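Episode 1,000

The rule at Bitenthorpe was that a student logged their own episodes. Mahnaz Sharifi had logged 1,863 attempts since July and kept 1,000 of them, less one. The remainder had been struck out in red for dropped objects, blocked lenses or a hand that moved before the start tone.

Vilmos Tóth supervised by telephone. He had run the manipulation project for nine years and disliked travelling to see data being made.

"Which task?" he said.

"Packing. Pouch in the left, box in the right."

"Surface?"

"The floral cloth. You asked for patterns."

He had. The model trained on the plain benches at Tandby had scored well at Tandby and nowhere else. In a bedroom it had closed its fingers on the printed flowers of a duvet and reported a successful grasp. The second grant paid for students to work at home, among their own belongings, and the protocol now ran to fourteen pages.

She put the telephone on the bed, on speaker, and took up both grippers.
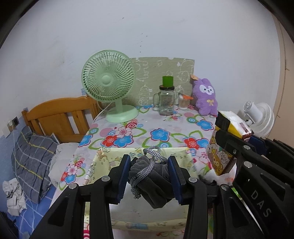 The difficulty with fleece was that it had no edges. A rigid object gave the fingers a width, and the width could be checked against the log. Fleece gave whatever width it was squeezed to. In the spring the Jaunzems team had tried to correct for this with a force threshold and had produced a policy that held everything as if it were fleece, eggs included.

"Slower on the close," said Tóth.

"You can't see me."

"I can hear the trigger."

She closed more slowly. The tone sounded, she carried out the motion, and the tone sounded again. She set both grippers down and typed the entry. Object one, deformable. Object two, rigid, light. Outcome, kept.

"That is the thousand," she said.

"Bondmont has 1,115."

"Bondmont has two students."

There was a pause on the line, and a sound of paper. He was reading the protocol, or looking for a page of it.

"Section six," he said. "The final episode of a set is to be repeated in case of file corruption."

She found section six. It did say that. She changed the counter, wiped the lenses with her sleeve and waited for the tone.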